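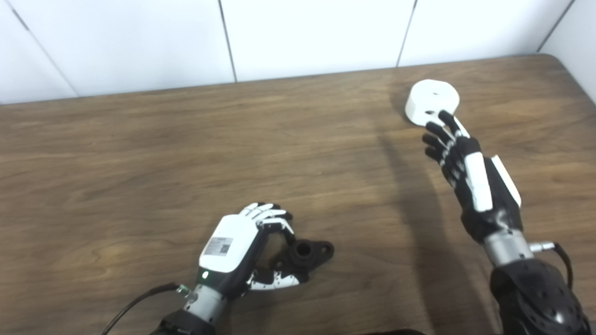

September, late, past eleven and I should be asleep

What a good day for the table! I finally got the last coat of oil on it last night, and this morning I went in with my coffee before I'd even found my slippers, just to look at it. The grain is so much livelier than I thought it would be when I dragged the thing home from the Flitley yard sale. Long lines all the way along, with those lighter streaks running through and then a dark swirl here and there like something stirred into batter. I paid 95 dollars and felt guilty the whole drive. I don't feel guilty now.

I sanded for six evenings. Six! My shoulders still know it. The old varnish had gone sticky and orange and it kept clogging the paper, and I must have gone through every sheet in the house and then the cheap ones from the hardware place on Arine Street, and those were worse. But then I got down to the real wood and it was this lovely medium brown, and I stood there grinning at it with dust in my teeth.

It's up against the white paneling and I love it there. I'd been planning on the window side for weeks, drew it out on paper and everything, but the brown against all that shiny white is just so good. The curve at the right end gets to show, too. I did want to round the other end to match and talked myself out of it (thank goodness, I'd have ruined it).

The panels need a wipe. Dust from the sanding got into the seams and I can only get at it with an old toothbrush. Did one seam this afternoon, got bored, made soup. Will do the rest when there's a ball game on the radio.

Still thinking about black for the small stuff. Black plastic looks sharper against this wood than I ever expected, so I may go with the black lamp from the Sopacua catalog after all and skip the brass one. The lamp is 56 dollars, which is a lot for a lamp, but I'd see it every single day. Zella the cat has already approved the tabletop by sleeping on it for most of the evening, and I let her, though I said a firm no all through the oiling week.

Things to get: felt pads for the feet, a soft cloth that doesn't shed, more oil (the can is down to the last inch), three coasters at the very least. I am going to be unbearable about coasters. Mugs on this table, with no coaster, over my dead body.

Waffles on it tomorrow for breakfast. Real plates, the blue ones.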